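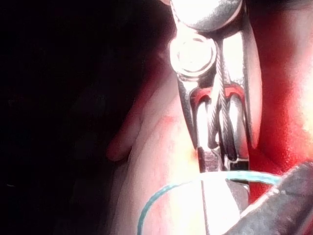 The skills room at Cordier, in Brenurberg, runs its suturing bench with practice tissue from Pulex. Its lead instructor was asked about materials and upkeep.

The first topic was thread. Beginners cut it too long, the instructor said. "We start them at 30 centimeters. At 60 they spend the session untangling." Colored thread is preferred for teaching. "Against a pale pad you can follow the path of each stitch from across the bench. With undyed thread I have to lean in, and then I am in the light."

Curved pads come out after the flat ones. "On a curve the edges pull apart unevenly. A knot that held fine on a flat pad may slip. Students correct for it by pulling harder, and the thread cuts through."

Pads are turned after each session and replaced when the top layer tears beside old holes. A Gelletitz pad tested in December was firmer and lasted longer, but the instructor did not keep it. "It was too forgiving. You could pull as hard as you liked."

Stitch spacing is set at 5 millimeters for the first exercise. Tails are trimmed short and go into a lidded cup. "Loose ends get into everything. I have picked them out of the lamp hinge."

Asked what the room lacks, the instructor named lighting. "We have 2 lamps. Both throw a shadow from the right hand."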